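FOR IMMEDIATE RELEASE

Flitlow workshop puts its home-built robot arm out for anyone to copy

Corkmont, Feb 28, 2025 - Flitlow, the shared workshop on the old dairy site in Corkmont, has today released the full plans for Masitz, a desktop robot arm built by its members in evenings and odd hours since last August. Drawings, parts list, wiring notes and code all free. No sign-up, no newsletter. Take them and build one.

Masitz is a small arm with a two-finger gripper and a little camera at the wrist. It picks up light things from a bench and puts them down somewhere else. Sounds dull, takes ages to get right. The workshop wanted an arm that a person could put together at a kitchen table with a screwdriver, a soldering iron and access to a 3D printer, and mend again when a bit snaps.

Parts for one arm came to £336 at the prices members paid. That covers motors, control board, camera, power supply, fixings and filament. It does not cover the computer - most people will have an old laptop that does the job. Postage not included either, sorry.

What's in the release

The build guide runs to 11 chapters, starting with printing and ending with the first pick. Chapter 4 (wiring the shoulder) has been rewritten more than any other and is still the one to read twice before cutting anything. Printed parts are given as both ready-to-print files and editable drawings, so if your printer bed is on the small side you can split the base plate and bolt it back together. There is a note on which screws.

Software side is called Su. Su moves the joints, reads the wrist camera and keeps a log of each run so you can see where it went wrong. Runs from the command line for now. A proper window with buttons is half done and will follow when it's ready, no date promised. The settings file is plain text with comments in it, some of them a bit rude about the elbow motor. They've been left in.

Two versions of the gripper are included. The first has flat printed fingers and is quick to make. The second has soft pads cut from a bicycle inner tube and holds on to smooth things far better, but the pads want replacing now and then. Flitlow's own arm wears the second kind most of the time.

How it was built

The first arm was cardboard and garden canes, for working out reach. The next was printed too thin and bent at the elbow under its own weight. After that things went quicker. The shoulder was moved down, the cable run went inside the upper arm, and the base got a heavier foot so that it stopped walking across the bench.

Most of the winter went on the camera. It sits close to the fingers and sees only a small patch of whatever is under it, which is good for fine work and hopeless for finding your way about. Members tried printed markers, then pencil lines, then a drawn grid that rubbed off on sleeves. Masking tape was too close to the colour of half the things being picked up. Painter's tape in blue did better. It stands out well against grey, and it comes up again without much fuss when the layout has to change.

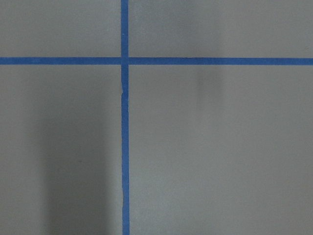 Getting tape dead straight by hand is harder than it looks, so Su does not ask for it. The set-up routine wants one clear crossing and looks for the place where the strips meet, then works out its angles from there. A strip that leans a bit is fine, a wrinkle is usually fine. Shadows are more of a bother and the guide has a page on lamps - in short, use a soft light, put it off to one side, and run the set-up again if you move it. A matt surface is strongly recomended. Shiny worktops gave no end of trouble.

Safety, quickly

Masitz is light and slow but it will still pinch. The guide asks builders to fit the stop switch before first power-up and to keep it within reach of the hand that isn't holding the screwdriver. Keep hair and lanyards out of the way. Under-16s should build with an adult. The arm is a hobby project, not a certified machine, and shouldn't be used for food or for anything near a person's face.

Come and see it

Flitlow will run 2 open evenings next month for anyone thinking of building their own. Bring a laptop if you want Su installed on it, bring a failed print if you want a second opinion. Tea provided, biscuits likely. Space is tight so please email first. Dates are on the Flitlow noticeboard page and on the door.

The workshop would also like to hear from people who have already started from the early drawings that went round before Christmas. Please note that the wrist bracket has changed since then and the old one wont fit the new camera mount. The rest of the printed parts are the same.

About Flitlow

Flitlow is a members' workshop in Corkmont with benches for wood, metal, electronics and textiles, two 3D printers and a laser cutter that is having a rest at the moment. Members pay monthly and day visits are possible. The workshop receives no outside funding for Masitz or Su.

Notes to editors

Masitz and Su are written with a capital first letter only, they don't stand for anything. Further pictures and a short clip of the arm at work can be sent on request. Visits by arrangement, evenings best. Please contact the Flitlow press inbox through the workshop website.

ENDS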